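How I Finally Learned to Tie Off a Stitch That Stays Put

I've been mending my own clothes since college, and for most of that time my knots were terrible. Big lumpy things, and half of them came undone in the wash anyway! So last August I sat down with a ball of kitchen string and an old pillowcase and made myself practice until it stuck.

What you need

A needle, some thread you don't mind wasting, small scissors and a scrap of woven cotton. I like thread with a bit of grip to it. The Banura stuff I get at the market is great for this, but the spool your grandma left in the cookie tin is fine too. Cut a piece 16 inches long. Longer than that and it tangles, and then you'll say words.

Step 1: Leave yourself a tail

Come up through the fabric and pull until you have 2 inches hanging off the back. I used to leave a tiny stub to save thread (why? thread is cheap) and then I couldn't get hold of it with my big fingers. Pin the tail down with your thumb.

Step 2: Make the loop and go around twice

Take a small stitch right next to the first one, but don't pull it flat. Leave a loop about as wide as a pencil. Now pass the needle through the loop, and then pass it through again. That second trip is the part I skipped for years. My neighbor Haris Jurić showed me while he was fixing a tent on his porch, and I felt pretty silly.

Go slow when you snug it down. Pull sideways, close to the cloth, and if the thread starts to twist, let the needle dangle and spin itself out. Wetting the thread helps a little.

Step 3: Lock it

One more pass, this time from the other direction, so the second half of the knot crosses the first.

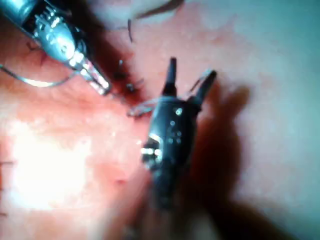

Step 4: Bury the end

Slide the needle between the layers of fabric for an inch or so, come back out, tug gently and snip close. The end pops back inside and you never see it again. On a single layer, weave it under the last few stitches on the back.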